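**Kitchen helper wanted at Ilach, mornings, starting February 2025**

We cook lunch for our neighbors out of a small shared kitchen, and we need one more pair of hands at the sink! You'd wash up after the cooks, wipe down the counters and put things back where the next crew can find them. It's 18 hours a week, paid, and you eat with us.
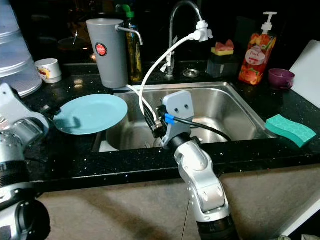
No experience needed — if you can keep a sink clear and don't mind music, you'll do great. We'll show you how we like the sponges kept and which boards are for onions only. Shifts start early (sorry!) but you're out by two.

Some Portuguese or Arabic is a plus. Soap and gloves are on us, closed shoes are on you.

Write a few lines to Khalil Tannous or drop in and ask for Washington. We'd love to meet you — come hungry.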